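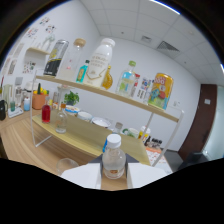

Die Ordnung der Getränkestation im Gemeinschaftsraum beschäftigt mich seit dem Umzug in die neuen Räumlichkeiten, und mit dem heutigen Beitrag möchte ich den Stand der Überlegungen festhalten. Grundlage ist das zweistöckige Regal mit weißem Drahtgestell und hellen Holzböden, das auf dem Tisch steht. Auf dem oberen Boden finden derzeit sehr unterschiedliche Behältnisse Platz, von der hohen Dose in Schwarz und Gelb über das Glas mit Korkdeckel bis zur großen weißen Flasche mit goldener Schrift. Die kleine Wasserflasche mit weißem Schraubverschluss, in der nur noch ein kleiner Rest ist, gehört nach meinem Verständnis nicht zurück in das Regal. Angebrochene Flaschen sind künftig getrennt von den geschlossenen aufzubewahren.

Für die Belegung der beiden Böden gilt bis auf Weiteres folgende Regelung. Hohe Flaschen und Dosen stehen oben, kleinere Glasflaschen unten. Die Etiketten zeigen nach vorn. Leere Glasflaschen mit engem Hals dürfen stehen bleiben, sofern sie für Sirup oder als Vase vorgesehen sind; alle übrigen werden zum Wochenende entsorgt. Herr Panyasiri hat angeregt, die Böden zu beschriften. Ich halte das für vertretbar, möchte aber zunächst abwarten, ob sich die Aufteilung im Alltag bewährt. Beschriftungen, die nach 4 Wochen niemand mehr beachtet, hatten wir im alten Haus zur Genüge.

Eine gesonderte Bemerkung verdient das Drahtgestell. Es ist leicht und lässt sich zum Abwischen gut anheben, verlangt jedoch einen ebenen Untergrund. Das von der Firma Willems angebotene Modell mit drei Böden wurde geprüft und vorerst zurückgestellt, weil die Entnahme aus dem mittleren Boden als umständlich empfunden wurde.

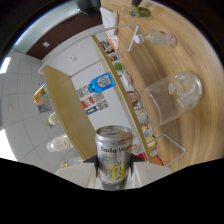
Arbeitskreis Gemeinschaftsräume, Haus Gridton

Der runde Tisch aus hellem Holz dient dem Anrichten, und dort zeigt sich erfahrungsgemäß, ob die Ordnung trägt. Das Glasgefäß mit den Eiswürfeln, das kurze Glas mit den Limettenstücken und die gefaltete weiße Papierserviette gehören zur üblichen Ausstattung bei Empfängen, ebenso Sodawasser in der Dose. Ich bitte darum, Gefäße mit Eis stets aufrecht und mit Abstand zur Tischkante abzustellen. Für liegende Flaschen gilt, dass der Verschluss vorher zu prüfen ist.

Limetten werden erst kurz vor Beginn geschnitten. Frau Thepsuriya, die den Empfang im Dezember vorbereitet hatte, empfiehlt Achtel statt Scheiben - sie lassen sich über dem Glas leichter ausdrücken. Diesem Vorschlag schließe ich mich an. Servietten liegen bitte in Reichweite der Gläser und nicht neben dem Eis, wo sie erfahrungsgemäß rasch durchweichen.

Offen ist weiterhin die Frage der kleinen Packungen. Sie beanspruchen in einer Reihe wenig Tiefe, geraten aber leicht hinter die Flaschen und werden dann doppelt nachgekauft. Ein flacher Einsatz für die vordere Kante ist im Gespräch. Maße und Vorschläge nimmt Herr Panyasiri entgegen; über die Anschaffung wird nach der Sommerpause entschieden.

Montag, 29. Juli 2019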